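Ellurgate Shared Workshop
Garment-handling arm, small equipment grant
Second progress report to the Fukmont Fund
Saturday, October 5, 2019
Prepared by Eimear Tierney

Scope of this report

The first report covered the frame, the power supply and the purchase of the arm. This one covers the gripper, the wrist camera, the control software and the first handling work with cloth. Spending is given near the end. Two items in the original plan have changed and are listed under Deviations.

Mechanical

The arm is bolted to a steel plate at the short end of the bench. The original clamp mount allowed the base to shift when the arm reversed direction at full reach, and the calibration had to be redone each time. With the plate fitted, calibration has held between sessions.

The gripper is a parallel-jaw unit with printed fingers. We are on finger design 4. The first design had flat inner faces and a blunt tip. It closed well on a block of foam but slid over a single layer of cloth without picking it up. The second had a thin lip at the tip, which snapped. The third kept the lip and thickened the root, and it worked, but the lip caught on stitching and would not let go. The present design drops the lip. The tip is squared, the inner lower face carries a bevel, and the outer edge curves away so that the finger can come down beside a second piece of cloth without dragging it.

Finger wear is visible along the upper rim after use. It has no effect on closing force that we can measure. Spare pairs are printed in batches of two and kept in the drawer under the bench.

Cable routing remains untidy. The camera cable and the gripper cable run together along the forearm and are tied at the elbow. At the end of the wrist's travel the camera cable goes tight. The software limit on that joint has been reduced by 14 degrees until a longer cable is fitted.

Camera and lighting

The wrist camera looks down past the fingers so that both tips stay in view at the bottom of the image. This was chosen over an overhead camera, which lost sight of the cloth whenever the arm was above it. The cost is a narrow view. The arm has to move to a high position before each pick to find the garment, then come down and find it again at close range.

Glare from the ceiling lights on smooth surfaces was the main source of false edges in testing. A diffuser has been ordered. Until it arrives, the edge finder ignores any region above a set brightness, and this also discards some real edges on white cloth.

Control software

The motion code runs on the Jestent controller board. The vision code runs on a desktop computer beside the bench and sends target positions over the local network. A watchdog stops the arm if no message is received within the timeout. It was tested by pulling the network cable during a slow move, and the arm stopped each time.

The pick sequence has five stages: locate, approach, lower, close, lift. Each stage writes to a log. Lowering was the difficult one. The arm has no force sensing at the fingertips, so contact is inferred from motor current at the shoulder joint. The signal is noisy at low speed. We filter it and accept a small delay, and the lowering speed is set so that the delay does no harm to the table or the fingers.

Cloth handling

Work so far has used plain garments and offcuts from the workshop's rag bin, with no prints or buttons. Knits and wovens behave differently. A knit bunches between the tips as the jaws close and gives a thick fold to hold. A tightly woven piece tends to buckle away from the tips, and the jaws must start closer together. The closing width is at present set by hand for each fabric type.

Hems are the preferred pick point. The extra thickness gives the jaws something to hold, and the row of stitching gives the edge finder a line to follow. Double-stitched seams are better still for the camera but stiffer in the jaws.

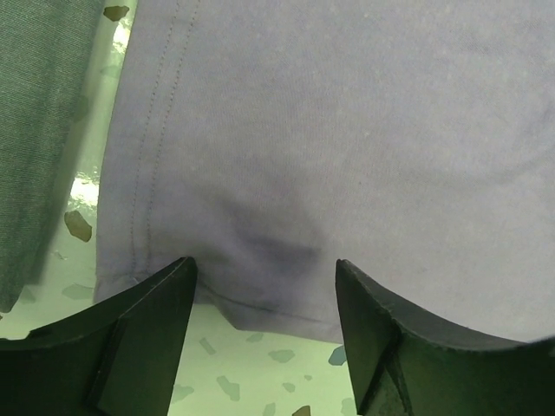 Report No. 2, page 4

The lavender cloth has a faint stitched line at its hem and a double row of stitching down the left side, and both matter to the pick. The fingertips are at the lower edge, with a bunched fold directly above the gap between them. The gray-green piece alongside is a finer woven cloth. Separating two neighboring pieces by color works when they differ this much. Two pieces of the same color are still treated as one, and we have no fix for this yet.

The speckled surface caused trouble of its own. The edge finder initially took the darker chips for small folds. A minimum length for accepted edges removed most of these errors. Chips close to a hem can still pull the fitted line off by a few millimeters.

Deviations from plan

The suction attachment described in the application has been dropped. It did not hold porous cloth with the pump we can afford. The money has been moved to finger printing and the longer camera cable.

The Rothe turntable has not been installed. The supplier has it on back order. Work on turning a garment before folding is on hold until it arrives, and the folding stage will start with flat pieces placed square to the bench.

Spending

Total spent to date is $2,817. This includes the arm, the controller board, the camera, the steel plate and printing material. The diffuser and the turntable are committed but not yet invoiced. No request for additional funds is made with this report.

Next period

Fit the longer cable and restore full wrist travel.
Fit the diffuser and remove the brightness cutoff.
Set closing width from the camera image instead of by hand.
Begin single folds on flat rectangular pieces.
Write up the finger design and place the drawings in the workshop's shared folder.

Logs for the period are available to the Fund on request.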